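Flomell Coastal Ferries: the rise and end of a small passenger line
Transport History, second-year project report

Introduction

For this project I looked at Flomell Coastal Ferries, a passenger and freight line that ran between the port of Plurnby and the island settlement of Gesuvura. It lasted eight years. I chose it because most writing on regional shipping covers the larger operators, and the small lines tend to get a paragraph or a footnote.

Sources

I used the company's timetables, two bound volumes of harbour records held at the Plurnby library, and clippings from the local paper. The passenger ledgers for the last two years are missing, so figures for that period come from the harbour records only.

The vessel

The company owned one ship, the Babić, named after the yard that built her. She was licensed to carry 154 passengers and had a small hold forward for mail, fuel drums and livestock feed. The crossing took most of a morning in fair weather. In winter she often stayed in port, and the mail contract allowed for this.

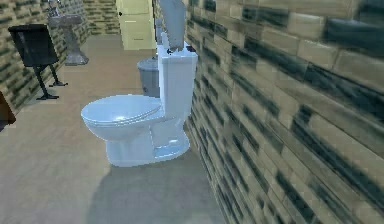
Fares were kept low at first to draw people away from the older cargo boats, which took passengers on deck. In her first full year the Babić made 467 crossings. The Friday evening sailing was the busiest, as cannery workers used it to get home for the weekend.

Decline

Traffic fell once the island airstrip was sealed. The mail contract went to an air operator the following October, and the company lost its only steady income. A refit was quoted at roughly $1670 for the boiler alone — more than the line could borrow. The ship was laid up and later sold for scrap.

Discussion

The newspaper blamed the airstrip for the closure. The harbour records suggest the trouble started earlier, with cancelled sailings rising well before the first flights. I think the age of the ship mattered as much as the competition, although without the missing ledgers I can't show how many passengers had already stopped booking.

Further work

The air operator's freight records may still exist. Comparing them with the harbour volumes would show how much cargo moved across in the first year after the contract changed hands.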